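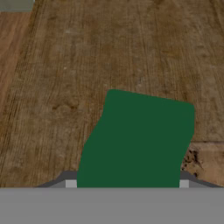
Steeping and Finishing Liqueurs at Home: Working Notes

These notes cover fruit, peel and herb liqueurs made by steeping in a purchased neutral spirit. No distilling is involved. Distilling spirits at home is illegal in most places without a permit, and a good steeped liqueur doesn't need it.

Choosing the base

Use a neutral grain spirit or a plain vodka. Cheap vodka works if it is clean. Pour a little, cut it with the same amount of water and smell it. If it smells like nail polish remover at that strength, the liqueur will too.

Strength matters more than price. A base at 40 percent extracts slowly and leaves much of the citrus oil in the peel. A base at 60 percent takes the oil out in a week or less, and also takes out more bitterness if the peel is left too long. For soft fruit, 40 to 50 percent is enough, keeping in mind that the fruit releases water and lowers the strength further.

Never use isopropyl or denatured alcohol. The label has to say the product is for drinking.

Jars and lids

Glass only. Plastic picks up flavor and gives some back. Wide-mouth jars with a clamp lid and a replaceable gasket are the easiest to clean. I use the Doucet clamp jar in the larger size because the gaskets are sold separately. The Stokham jar is thicker but its mouth is too narrow for a hand, and the shoulder traps peel.

Old gaskets hold odor. Keep one set for citrus and another for anise, caraway and mint. Boiling does not fully remove caraway.

Fill to within an inch of the lid. Anything sticking out above the liquid browns first, and the brown color moves into the whole jar. Press floating fruit down with a small glass weight or a folded piece of clean cheesecloth.

Preparing peel

Wash waxed citrus in hot water with a stiff brush, then dry it. Take the peel off in wide strips with a vegetable peeler, using light pressure. Lay each strip flat on the board, colored side down, and shave off any white pith with a thin knife held nearly flat. The pith is where most of the harsh bitterness comes from.

A grater is faster but makes fine particles that clog the filter later. If a grater is used, stop steeping after two days.

Boards

Keep one board for fruit and nothing else. Onion and garlic residue in a wooden board is hard to detect by nose and very easy to detect in a finished lemon liqueur. Scrub with coarse salt and a cut lemon, rinse, and stand the board on edge to dry. Oil it when the surface looks pale. Use food-grade mineral oil, never cooking oil, which goes rancid.
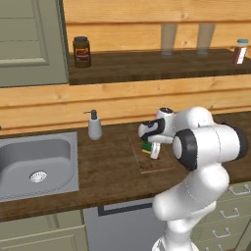

A small wooden cutting board on a dark brown countertop.

Steeping times

These are starting points at room temperature, out of direct light:

Lemon or orange peel, 60 percent base: five to seven days
Lemon or orange peel, 40 percent base: two to three weeks
Raspberries, blackberries: two weeks
Sour cherries, pitted: six weeks
Quince, grated: eight weeks
Fresh mint: 24 hours
Dried caraway or fennel seed: four to six days
Vanilla bean, split: three weeks, longer does no harm
Cinnamon stick: two days, then remove

Steep spices separately in small jars and blend afterward. A fruit jar cannot be rescued once a clove has been in it too long. A clove tincture in its own jar can be added by the drop.

Taste from the end of the first third of the time. Dilute the sample with an equal amount of water before tasting. Full-strength alcohol numbs the tongue and hides bitterness.

Straining and filtering

Work in stages, coarse to fine. Going straight to paper wastes paper and takes all night.

1. Metal strainer, to remove the fruit. Do not press soft fruit. The pulp that comes through will stay cloudy.
2. Damp cheesecloth, doubled.
3. Rest the jar for two days in a cool cupboard. Most of the sediment drops.
4. Siphon or ladle off the clear part and leave the last inch behind.
5. Paper coffee filter, rinsed first with hot water to remove the paper taste.

Nevby unbleached cone filters hold together when wet and fit a standard funnel. Change the paper when the drip slows. Scraping it with a spoon tears it, and the batch has to go through again.

Cover the funnel with a saucer while it drips. Fruit flies find it quickly, and an open funnel loses alcohol to the air. Keep the whole operation away from a lit stove or pilot light. High-strength spirit gives off vapor that will ignite.

Cutting to strength

The rule is simple multiplication. Volume times strength before equals volume times strength after. So 2000 ml at 60 percent, brought up with water to 3000 ml, gives 40 percent. Mixing alcohol and water shrinks the total slightly, so top up to the final line on the measuring vessel at the end, after the mixture has cooled.

Syrup counts as part of the added liquid. Leave room for it before adding any plain water.

Use distilled or low-mineral water. Hard water can leave a fine white haze within a month. It is harmless but it does not filter out well.

Add water to the spirit slowly and stir. Citrus liqueurs often turn milky at this stage. The oil is coming out of solution as the strength drops. If a clear liqueur is wanted, keep the final strength higher or chill the bottle for a few days and filter it cold, at the cost of some aroma.

Sweetening

My standard syrup is 261 g of white sugar to 174 g of water, a ratio of three to two by weight. Warm it until clear, take it off the heat, and let it come down to room temperature before it goes near the alcohol. Hot syrup drives off aroma and raises vapor.

Weigh both parts. Cup measures of sugar vary too much to repeat a batch.

Add half the syrup, stir, wait a day, taste, then add more in small amounts. Sweetness reads lower when cold, so chill the sample if the bottle will be served from the freezer. Honey can replace part of the sugar but it brings protein haze. Allow another two weeks of settling.

Resting and bottling

Most steeped liqueurs taste rough and disconnected for the first month. Citrus improves for two months and then starts to fade. Cherry and quince keep improving for a year or more. Herb liqueurs vary; mint is best young.

Bottle in clean, dry glass. A wet bottle will not spoil a 40 percent liqueur, but it throws off a careful measurement. Saleck tapered corks seal well on reused spirit bottles - check the neck with a dry cork before filling. Store upright. Strong alcohol in contact with cork pulls out a woody taste and softens the cork.

Label every jar and bottle with the contents, the strength of the base, the day the steep began and the weight of sugar used. Write in pencil on paper tape. Ink runs as soon as a drop of spirit reaches it.

Reusing the fruit

Drained cherries and berries keep for several weeks in the refrigerator under a little of the syrup. They are still strongly alcoholic, so mark the container. Spent citrus peel has little left in it and goes to the trash. Quince gratings can be simmered with sugar, uncovered, on an electric burner with the hood fan running.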